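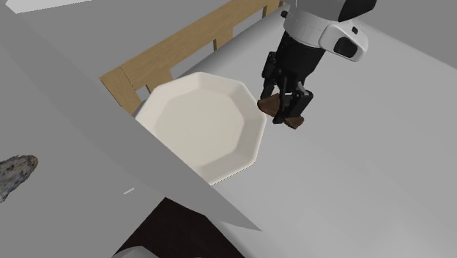
Octagonal tableware

Octagonal tableware is dishware whose outline has eight sides, as opposed to the round or oval outline of most plates and bowls. The form is used for dinner plates, serving platters, shallow bowls and saucers, and is made in earthenware, stoneware, porcelain, pewter and molded plastic.

Geometry

A regular octagon has interior angles of 135 degrees. In catalogs the size of a plate is normally given across the flats, meaning the distance between two opposite sides. The distance across the corners is greater by a factor of 1.082. Cabinet shelves and dishwasher racks must clear the larger figure. Elongated octagons, used mainly for platters, have two long sides and six shorter ones, and are sold by length and width.

Manufacture

Round plates are commonly shaped on a rotating wheel head, where a profile tool forms one face of the clay against a mold. A rim with straight sides cannot be cut by a fixed tool on a rotating blank. Octagonal pieces are therefore slip cast, ram pressed, or formed round and trimmed afterward. In hand production, a rolled slab of clay is laid over a hump mold and the edge is cut against a template.

Corners dry faster than the middle of each side and tend to lift. The usual remedies are slow drying under a cloth and a slightly thicker rim at the corners. Glaze also thins along the ridges between facets, where the color of the clay body may show through after firing.

The Folby pottery at Wihongi, founded by Alby Ashby, made press-molded octagonal ware for 16 years. Its main pattern, Sisia, was offered in 13 shapes. Saskia Sutcliffe redrew the pattern with a wider rim and a lower foot, and this second version accounts for nearly 75 percent of surviving pieces.

Use and storage

Octagonal plates stack securely only when the corners are aligned. A turned plate rests on its neighbor's rim at separate points, which raises the risk of chipping.

See also

Slip casting
Hump mold
Trencher
Charger (table setting)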